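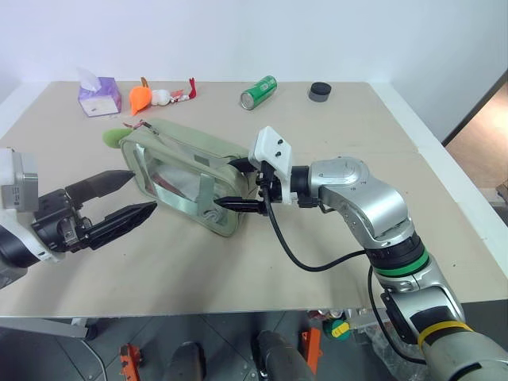
Figura 2. Estuche de cremallera, verde pálido, con ventana de plástico transparente en la cara superior.

4.2. Ver lo guardado: la transparencia como ayuda a la memoria doméstica

Cuando empezamos a leer los cuadernos que las familias de Skeranwood nos habían ido devolviendo, lo primero que nos llamó la atención fue la cantidad de páginas dedicadas a buscar. Buscar las pilas, buscar el hilo, buscar aquel sobre que estaba aquí mismo ayer. Confesamos que esperábamos otra cosa (el cuestionario preguntaba sobre todo por la compra y por la limpieza), y durante unas semanas tratamos esas anotaciones como un ruido simpático, hasta que en febrero volvimos a ellas con más calma y decidimos darles un apartado propio.

El registro reúne 1.071 anotaciones de búsqueda, escritas por personas de edades muy distintas, en Skeranwood y en la vecina Treten. Las clasificamos según el recipiente en el que apareció por fin el objeto: opaco, transparente o mixto, es decir, cerrado pero con alguna parte que deja ver el interior, como el estuche de la figura 2. La categoría mixta nos dio bastante trabajo, todo hay que decirlo, y quien quiera repetir la clasificación hará bien en ponerse de acuerdo antes sobre los tarros esmerilados, que aquí contamos como opacos.

En los recipientes opacos, las personas tienden a relatar un recorrido: se abre un cajón, luego otro, se vuelve al primero. En los transparentes el relato se acorta muchísimo y a menudo se queda en una mirada desde la puerta. Una participante de Treten lo escribió con mucha gracia: «Lo vi antes de acordarme de que lo buscaba». Frases parecidas aparecen en varios cuadernos, casi siempre a propósito de cosas pequeñas y de poco valor.
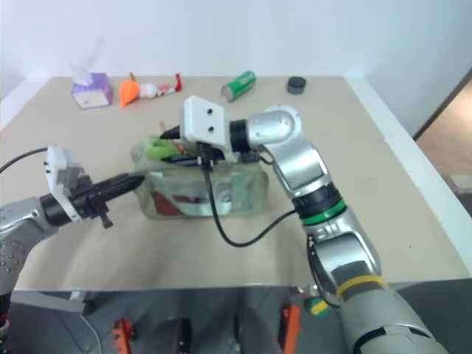

Equipo Munteanu de Cultura Material, Skeranwood – 26/6/26

Conviene, sin embargo, no entusiasmarse demasiado. Un envase que deja pasar la luz muestra también el desorden, y hay quien lo vive con cierto pudor, sobre todo si tiene visitas. En los cuadernos de Treten encontramos cajas translúcidas forradas por dentro con papel de regalo – una solución cariñosa que devuelve el recipiente, a nuestros efectos, al grupo de los opacos. El color del plástico puede influir asimismo en lo que se reconoce desde fuera: un tinte verdoso, por ejemplo, deja adivinar un contenido rojo, pero quizá ayude menos con envoltorios claros. No hemos medido este efecto y lo dejamos apuntado para quien disponga de mejor instrumental que nosotros.

Para el análisis seguimos la pauta de codificación Dorum, con dos lecturas independientes de cada cuaderno. Las discrepancias se resolvieron conversando, a veces largamente, y quedan señaladas en el anexo junto a la anotación correspondiente. El apartado siguiente se ocupa de las etiquetas escritas a mano.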